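The Slow Business of Keeping Water Out of a Flat Roof

A flat roof is never flat, or should not be. The minimum slope in most drawings is a quarter inch per foot, enough to move water to a drain before it has time to find a way in. What the drawings show and what the building has after 30 winters are different matters, and most of the trade in low-slope roofing exists in the gap between them.

The old Rusnák bakery building is a fair case. It is a long brick block with a low parapet on all sides and two interior drains. The roof was built up in layers of felt and asphalt, then covered with gravel. A second membrane went over the first in 2000. By the time Jarmila Machala was hired to survey it last February, the owners had paid for patches in the same corner so often that the patches overlapped.

Machala began inside, on the top floor, with a flashlight and a copy of the plan. Stains on a ceiling mark the place where water leaves the roof assembly, and that point can be many feet from where it entered. Water runs along the top of the deck, follows a flute in the steel or a seam in the insulation, and drops at the first joint or fastener. Repairs made directly over a stain therefore tend to fail. The membrane there was often sound to begin with, and the cut made to inspect it becomes a new weak point.

"The corner they kept patching was the low end of the deck," she says. "The opening was at the other end of the parapet, in the flashing. Everything they put down in that corner was good work in the wrong place."

Flashing is the material that closes the joint where the roof meets something that is not roof: a wall, a pipe, a curb, a hatch. The open field of a membrane is rarely the first part to go. It lies flat and is made in a factory under fixed conditions. Flashing is cut and bent by hand, often late in the day, and it has to cover two surfaces that move at different rates. Brick grows slightly with moisture over its life. Steel expands with heat and shrinks back overnight. A joint that ties one rigidly to the other will tear, and the only open question is which side of the joint tears first.

Selim Polat, an estimator with the contractor Zamura, divides flashing failures into those caused by height and those caused by termination. The first kind comes from carrying the membrane too low on the wall. Eight inches above the finished surface is the common rule, and it is often broken when a second roof is laid over the first, because the new surface is higher and the wall is not. Snow then sits above the top edge of the flashing and melts behind it. The second kind comes from the way the top edge is held. A metal bar, screwed to the wall and sealed along its upper lip, will hold for many years if the sealant is renewed. The sealant is seldom renewed.

At the bakery both conditions were present on the north parapet. The second membrane had cost the wall several inches of flashing height, and the bar had pulled away along one stretch where the screws were set in mortar instead of brick.

There are several ways to find out how far the water has gone. An infrared survey is done after sunset on a clear day, when wet insulation gives up its stored heat more slowly than dry insulation and shows as a warmer patch. Gravel complicates the reading, since it also holds heat. A capacitance meter, rolled over the surface on wheels, reads moisture below the membrane without a hole being made. Neither method is accepted alone. The usual practice is to confirm the readings with core cuts, which are small plugs taken down to the deck, examined, bagged and patched the same day.

Cores from the bakery showed wet fiberboard across the north third and dry board elsewhere. That result set the budget. Wet insulation does not dry under a membrane in any useful period, and laying a new roof over it traps the water against the deck. A full tear-off was priced and set aside. The owners chose to remove the wet third, replace it down to the steel, and cover the whole with a single new membrane over a thin board.

Code entered at this point. Many jurisdictions limit a building to two roof coverings, so that a third cannot be added without removing what lies beneath. The limit is partly a matter of weight and partly a matter of knowing what the fasteners are going into. The plan was redrawn, the upper membrane was stripped from the dry area as well, and the schedule grew to match.

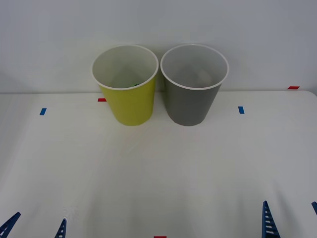

Drainage was the harder part of the redesign. Lejla Vukčević, the engineer on the job, ran levels over the deck and found that the steel had sagged between supports, leaving shallow basins well away from the drains. Water that stands longer than 48 hours after rain is treated as ponding, and many membrane warranties exclude it. She specified tapered insulation, a system of sloped boards that builds the fall the structure does not have. The boards are numbered and laid to a map. A single board turned the wrong way will send water uphill toward a wall, and the mistake is hard to see until the first storm.

Tapered board also raises the surface, which returned the crew to the question of flashing height. At the high points the new roof would have come too close to the top of the parapet. Vukčević had two courses of brick added on the north side, with a metal cap sloped inward so that it sheds to the roof and not down the face of the building.

She also asked for overflow scuppers, openings through the parapet set two inches above the low point of the roof. If a drain is blocked by leaves, the scuppers let water out before its weight becomes a structural load. An inch of water weighs a little over five pounds per square foot. The original building had none.

The work was finished before the fall rains. Adalberto Lopes, who manages the property, now keeps a log in the stair to the roof hatch. The drains are cleared in spring and again after the leaves come down - more often if the gutters next door overflow - and the sealant on the termination bar is checked at the same visits. The entries are short. The most recent reads "strainers clear, bar tight, one blister near hatch, marked with paint, look again in February."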